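Kids > Science Now > Machines
April
By Lina Sleiman

How does a robot learn to pick up a marker?

Think about the last time you grabbed a marker. Easy, right? Your eyes and fingers did the job together, and you probably didn't even look twice!

Robots need lots and lots of practice. At the Hoxha lab in Skarkisbridge, Aiman Latuheru and his team are teaching a robot by showing it. A person guides the arm through the grab 90 times, and the robot saves what its camera sees and how its joints move. Then it tries alone.

The team wanted to know if it matters where the marker starts. So they trained the robot two ways. First, the marker always stood in the same spot. That robot got it right 35 times out of 90. Next, they moved the marker between 4 different spots during the lessons. Wow, what a jump! The second robot missed only three times.

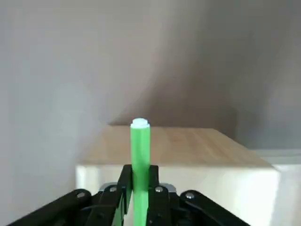
Grasance Kids, Issue 35, p. 4

Look how the two black fingers press on the green marker, one from each side. Squeeze a pencil between two rulers and you'll get the idea! Can you lift it without letting it tip?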